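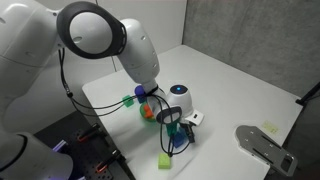

Grultwood asked whether the demonstrations taken by hand guiding could be pooled with those taken by remote control, or whether the two sets would have to be trained on separately. The operators replied that pooling is possible at the level of joint positions. Gripper commands are a different matter: under hand guiding the gripper is opened and closed with a button, and the recorded command jumps from one end of its range to the other. Under remote control it follows the trigger and takes intermediate values. Grultwood asked for this to be minuted and for the item to be taken first.

1. Minutes of the previous meeting
Accepted with one correction. Under item 4, "leader arm" should read "handheld controller".

2. Hand guiding and remote control (Flovach, work package on demonstrations)
Episodes recorded to date: 3792. Episodes kept after review: 3696. Of the episodes kept, 202 were taken by hand guiding and the remainder by remote control through Tratitz.

The main reasons for rejection were a dropped controller link, an object leaving the table, and an operator correcting a grasp for so long that the episode ran over the time limit. Corrections that end in a good grasp inside the limit are kept and tagged. There was some discussion of whether the tag should carry the start time of the correction. Agreed that it should, from the next batch on. Earlier batches will not be retagged.

Hand-guided episodes have smoother approach paths and shorter pauses before the grasp. They also have the operator's forearm in view for much of the episode. Vondráček considers this a serious problem for any policy that uses the fixed camera. Grultwood considers it less serious if the wrist camera is weighted higher. Not resolved. Both will train on the same split and report.

Decision: gripper commands from both methods will be stored as recorded, with a second channel thresholded to open or closed.

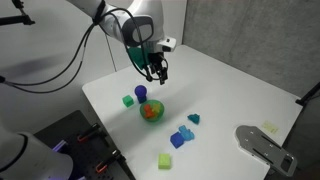 Demonstration and Teleoperation Group

3. Remote control settings
The motion scale was lowered for work close to the table. Operators report less overshoot on the small cubes and more re-clutching on long moves toward the bowl. One operator prefers the old scale and has been logging sessions under it without noting this in the header. The scale is now written to the header automatically.

Latency between controller and arm was raised again. The measured delay is acceptable on the wired connection. Wireless sessions are suspended until Tratitz has been updated.

It was asked if wrist rotation could be locked for top-down grasps. Locking makes the task easier to show but removes the small adjustments that the data is meant to contain. Left unlocked.

4. Table layout and start pose
The layout sheet was reviewed. The start pose is with the gripper open and the fingers pointing down. Operators may choose the order of objects but must say it aloud before the episode starts, so that the audio can be matched to the label. Pieces already in the bowl stay there unless the instruction is to take them out.

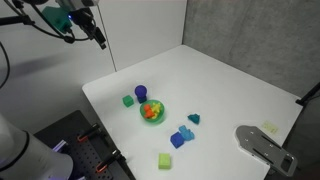
Tabletop with toy objects, green bowl and lime-green block; arm at upper left.

The blue cube and the light blue figure next to it were discussed at some length. With the two this close, an operator has to decide which to move first, and operators do not agree. Seven operators were asked to describe their approach in writing. Most separate the pair with a small sideways push before grasping. The others grasp from above with the fingers turned to clear the neighbor. Both are to be treated as valid demonstrations. A push that moves the other object into the bowl by accident is not.

5. Wrist camera
Grasp labels are currently set from the fixed camera and then checked against the wrist view. The check takes longer than the labeling when two blue objects lie side by side,

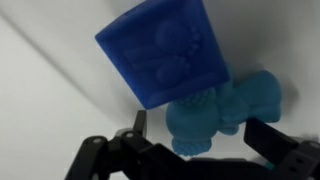 and the reviewers asked for a rule on which object to name when both are near the fingers. Agreed: the label names the object the operator announced, even if the fingers touch the other one first. Contact with the other object goes in the notes field.

6. Actions
Demonstration and Teleoperation Group: add correction start time to the tag; add second gripper channel.
Vondráček and Grultwood: train on the common split, with and without hand-guided episodes.
Tratitz maintainers: wireless update, release note to all sites.
All operators: read the revised layout sheet before the Wednesday session.

7. Any other business
Foot pedal for marking the start and end of an episode: deferred. The pedal on trial registers double presses.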